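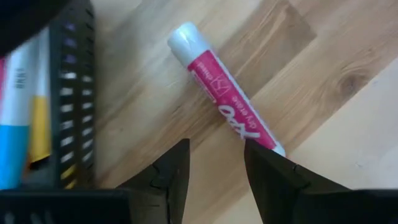
Grollska, in its written comments on our November report, asked whether a policy that learns from corrections is learning the task or only learning the habits of the person who corrects it. The comment went on to say that the earlier results could be read either way, and that the next report should let a reader tell the two apart. We agree that they could be read either way. The work of this reporting period was reordered to answer the question, and most of what follows concerns it.

Progress Report to the Drornier Program
Submitted by Gratateck, 4th June
Project title: Inga, a correction-based training method for two-arm sorting

Background

Inga is a method for training a manipulation policy from two kinds of data. The first kind is ordinary demonstration, in which an operator drives both arms through the task from start to finish. The second kind is correction. The policy runs by itself, and the operator takes over only when it is about to make an error, then hands control back. Each correction is stored together with the few seconds of autonomous motion that came before it. During training, those seconds are given less weight and the correction is given more.

The test task is the sorting of pens and markers from an open tabletop into containers. It was chosen at the proposal stage for its cost and for the kind of failure it produces. Markers are cheap and come in many similar forms, they roll when touched at the wrong point, and a grasp that is slightly off center often holds until the arm moves and then fails. A policy that has learned only an average motion does poorly on them.

Work completed

The demonstration set now holds 600 complete episodes, which meets the target in the agreement. All of them were reviewed before training. Episodes in which the operator dropped an item and picked it up again were kept and labeled. Episodes in which a cable caught on the structure were removed, and the cable routing was changed afterward.

The correction set was collected by several operators working in separate blocks. Each block used the same starting policy, so that differences between the resulting data could be traced to the operator. Operators were given one page of written instructions and were told not to discuss their approach with one another until the collection had ended. The instructions define when to take over. They say nothing on how to grasp.

Three policies were then trained. The first used demonstrations alone. The second used demonstrations and the corrections of one operator. The third used demonstrations and a pooled set of corrections, cut down to the same total length as the single-operator set. Training settings were fixed in advance and were the same for all three.

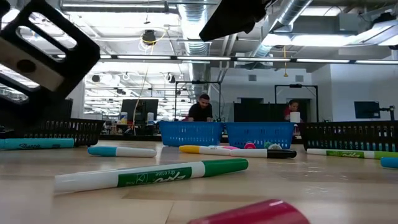
Evaluation was run separately from training, by staff who had not supplied corrections and who were not told which policy was loaded. Each policy was given 100 trials with a mixed layout. A trial counted as a success only if every marker within reach at the start ended in a container, with no help from the evaluator. Partial results were recorded but are not used in the comparison below.

Results

Both policies trained with corrections did better than the policy trained on demonstrations alone. The improvement was largest where two markers touched or nearly touched. In those cases the demonstration-only policy tended to close its fingers across both items. The corrected policies more often approached from one end and separated the pair before lifting.

The comparison that bears on Grollska's question is the one between the single-operator policy and the pooled policy. On mixed layouts, their success rates differed by 2 percent, which is within the variation we saw when the same policy was tested again. On layouts drawn to resemble those used by the single operator, the single-operator policy was ahead. On layouts unlike any in its correction set, it fell behind the pooled policy and showed a marked preference for the right arm, even when the left was closer. That operator had also favored the right arm.

Our reading is that both effects are present. The policy acquires something general about grasping from corrections, whoever supplies them. It also acquires a preference about which arm to use, and that part comes from the operator. Pooling weakens the preference without any clear loss in grasping. We would not claim more than this from the present data, as only one operator was tested in the single-operator condition.

Handling of arm choice

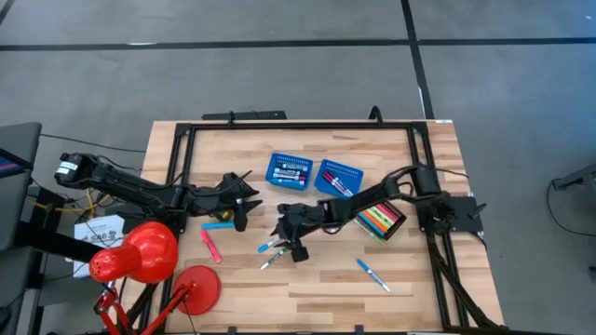 Arm choice has been treated up to now as something the policy should work out from the images. In view of the result above, we have begun testing a version of Inga in which the choice of arm is trained as a separate step, using pooled data only, and the motion that follows is trained on all available data. The difficult region is the middle of the table. With the two grippers facing each other across a small gap and loose markers lying close to the right one, either arm can be a reasonable choice, and operators do not agree with one another. For markers well to one side, they nearly always agree. The separate step therefore records how far the operators differed and passes that value to the motion stage, which moves more slowly when the value is high.

Early runs suggest that this reduces cases where both arms start toward the same item and then stop. It has also made the system slower, and in some runs an arm waited above the table without acting until the trial was ended. We are looking at whether a simple time limit is enough to deal with this.

Container placement was a second source of error. Policies trained with the baskets set square to the table placed items poorly when a basket was turned even slightly, and markers came to rest across the rim. Basket angle is now varied during collection, and the operators no longer straighten a basket that has been moved during an episode.

Changes from the agreed plan

The agreement called for a second task, the closing of marker caps, to begin in this period. It has been postponed. Staff time was moved to the operator comparison, which was not part of the original plan, and we considered that the second task would be hard to interpret until the comparison was finished. No change in the total budget is requested. A small amount set aside for cap-closing fixtures has been carried forward.

The gripper pads wore faster than expected. Replacement is now scheduled by hours of use, and the date of each replacement is stored with the episode records. One block of evaluation was repeated in full after a pad was found to have shifted during testing. The results reported above come from the repeated block.

Remaining risks

The main risk is the size of the correction set. Corrections take more of an operator's attention than demonstrations, and operators report that the quality of their work drops toward the end of a long block. Blocks have been shortened, which has improved the consistency of takeovers but slowed collection.

A further risk concerns lighting. The evaluations were carried out under the normal room lights. Glare on the glossy caps affects the wrist views at certain angles, and we have not yet measured how far it affects success. A short test is planned.

Next period

We propose to raise the correction set to 1000 stored corrections and to repeat the single-operator condition with each operator in turn, keeping the evaluation procedure unchanged. The arm-choice version will be tested against the pooled policy on the same layouts. Cap closing will begin once the single-operator tests are complete.

We ask the Drornier Program to confirm the postponement of the second task in writing. We also ask that Grollska receive the evaluation protocol before the next round starts, so that any objection to the choice of layouts can be dealt with before the trials are run. The protocol and the full table of trial outcomes are attached as separate files.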